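3.2 Laundering of contaminated work clothing

Work clothing from the controlled area at Tranotdale was collected at the exit barrier and sorted by the dose rate measured at contact. Garments with visible damage were removed before sorting and were treated as solid waste. The remaining 2713 garments were divided into two groups: cotton coveralls, and mixed-fiber coveralls with a coating on the forearms. Each group was washed separately, so that activity could not move from one fabric to the other.

The detergent contained a complexing agent, as proposed by Kravets and Wei in their earlier work on cobalt removal. We used the same concentration for all loads. The water temperature was kept at 41 °C, which is lower than in the usual practice of the site, but the coating on the mixed-fiber coveralls does not tolerate a higher one. Front-loading machines were preferred over top-loading machines, as they need less water per load and therefore produce a smaller volume of liquid to be counted and stored (Figure 4).
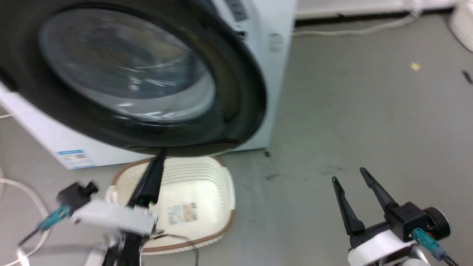

Figure 4. Front-loading washing machine with glass porthole.

3.3 Sampling of the waste water

From every load, one sample of 600 mL was taken from the first drain and one sample of the same volume from the last rinse. The samples were acidified immediately and measured by gamma spectrometry in a fixed geometry. The counting time was 20 minutes for the first drain. For the last rinse it was extended until the detection limit was below one tenth of the clearance value for the nuclide considered.

The dominating nuclide in all first drain samples was Co-60. Cs-137 was found only in loads which contained clothing from the Cornton workshop, and there it was bound mostly to fine particles. For this reason the Cornton samples were filtered and the filter was measured separately. Without this step, settling of the particles during the counting leads to an overestimate of the activity, because the detector is placed under the beaker.

A garment was released for further use when both the direct surface measurement and the wipe test were below the site limit. Garments which failed were washed a second time. A third wash was not done, as the preliminary trials by Bergmann had shown very little additional removal after the second one.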